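September, kitchen bench notebook

Delia Bălan asked me to write up the dish handling trial before the Verhoeven people come back with their slides, so this is the version without slides. Aksel can add his own underneath if he disagrees, and he will.

Background for anyone picking the book up cold. Fustita runs staff kitchens in office buildings. Their pitch to clients is that the kitchen attendant's job gets "lifted" once a pair of arms takes over the clearing and rinsing. Our part is the clearing: pick up whatever has been left on the counter, get it to the sink, put it down without breaking it. We were told to use a normal counter with normal clutter, and we have one. Dish soap, sponges, wipes, mugs, the microwave. I'm glad we held out for that. The first plan had a bare table and one bowl.

Where we are. 171 pick attempts logged on flat plates with the current grip settings. Target from Fustita was 75 percent. We are under it, and I don't want to write the figure down until Aksel and I agree on what counts as a pick. His sheet counts a plate that gets lifted and then slides back down. Mine doesn't. A person clearing a counter would not count it either.

Plates are the trouble. A mug has a side you can close on. A plate lying flat gives two fingers nothing except the rim, and the rim sits close to the wood. Coming down over the middle is fine for checking height and useless for lifting. Aksel wants to try a tilt and scoop from the edge. I want to try it too, but note that it needs a clear strip of counter next to every plate, and who clears the strip?

That question is the part I care about. I spent a morning with the attendants at the Dilari building, where Fustita has a sorting arm on the tray return already. There used to be three on the shift and now there are two. The arm does do the trays. What the two of them do is face everything the right way up, pull the forks out of the bowls, take the napkins off, and restart the thing when it stops. One of them told me she used to do the trays while talking to people coming back from lunch, and now she stands with her back to them watching a light. None of this is in the Dilari report. The report has trays per hour.

I timed one stretch with her permission. She stepped in 12 times before her break. Each one was short. But you can't start another job between them, so the time isn't hers to use, and I would count the whole stretch as tending. Delia thinks that is harsh. Maybe it is. I'd still like somebody to show me the other way of counting it and defend it out loud.

In fairness: the rinsing was hard on people's hands and wrists, and both attendants said they were glad to see less of it. If we could take over the heavy wet part and leave them the rest, I would be for it. As far as I can tell the robot is being built for the easy dry part, and the wet part is in "phase two".

Things to fix before the next run:
- Agree on the definition of a pick. Write it inside the front cover.
- Log every time one of us touches the counter to help. We nudge plates without thinking. I caught myself at it on attempt 7 and I doubt it was the first.
- Hiren controller update is still waiting. Don't install it halfway through a batch again.
- Glassware: stop moving it out of the way before each run. If it's there, it's there.
- Ask Fustita whether any attendant has been asked what they'd want taken off their hands. I asked once by email and got a brochure.

Aksel's note from the last page, copied here so it isn't lost: "Speed is fine, approach is fine, give me two weeks on the rim." He can have the two weeks. I just don't want the good approach runs going to Verhoeven as if they were finished dishes. A gripper that gets down to a plate nicely has not cleared anything yet, and the client will only see the first half.

Next entry after the rim tests.

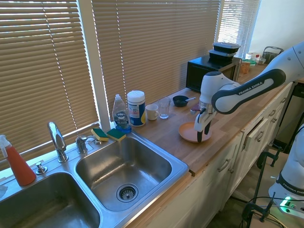
Notebook 7, p. 12
Pink plate, center approach, fingers just above the surface. Spray bottle stays in the far corner by the sink for the rim tests as well, same with the mug and the glass.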